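Walkthrough checklist, Urkuvum front office and stairs, 4/26/26. Filled in by me (Marta Horobets), copy to Lewis Galbraith at Pravix. Lewis, I wrote way too much in the comments again, sorry, skip to the open items if you're in a hurry!

## Stairs and landing

- [x] Treads firm, nothing left on them. I went up and down twice in my work shoes and nothing moved or creaked that I'd worry about.
- [x] Handrails tight. Gave both sides a good hard pull. The wall side is solid as a rock.
- [x] Landing well lit. It's lovely and bright up there.
- [ ] Contrast strip on the step edges. The steps are dark brown wood and I'd really like something lighter on the nosing, especially for people coming down with a box in their arms. Could we price this before September?

## Front desk

- [x] Chair rolls and locks. It's the black mesh one with the headrest, and the casters are fine. I sat in it longer than I needed to.
- [x] Desk edges smooth. The rounded top is great for this spot, no corner to catch your hip on when you cut past toward the stairs.
- [x] Desk top clear of drinks and clutter. Just small stuff on it, and the little clear stand is well back.
- [x] Conduit and electrical box on the wall behind. Cover is on, the pipe doesn't wiggle, and you can get to the box without moving furniture.

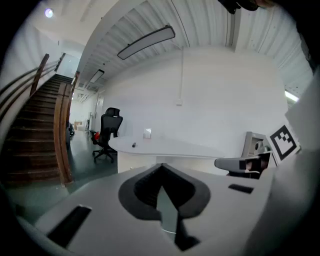

## Corridor under the stairs

- [ ] Floor not slippery. It's the dark green floor, and it's shiny enough that I want the cleaning product checked. Ankrah delivered the last lot (invoice 3398, it's in my drawer) and I can't find anything on the label about grip.
- [x] Route passable, with a cardboard box near the far end and a dark item on wheels near the base of the stairs. Walked it with the lights on and then off.
- [x] Headroom. Fine for me, but I'm short, so Lewis, please walk it too.

## Doors

- [x] White grooved door opens fully and closes by itself without slamming.
- [x] Knob tight. I turned the brass one a bunch of times and it doesn't slip. It does show every fingerprint, but that's not a safety thing.
- [ ] Cables kept off the floor near the door. There's a loose black one lying in a curve, just where a toe would find it. Clip it to the wall or coil it up, I don't mind which. 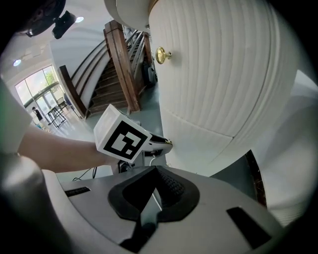 The grooves collect dust too, so I've added them to the monthly wipe-down. A soft brush works much better than a cloth, which only pushes it along.

## Open items

1. Step edge strips: Lewis to get a price from Brarkari. My limit is $200 without asking upstairs.
2. Floor product: me, I'll call Ankrah.
3. Cable by the door: me, in the next 7 days.
4. Headroom walk: Lewis.

Next walkthrough in 8 weeks, same sheet.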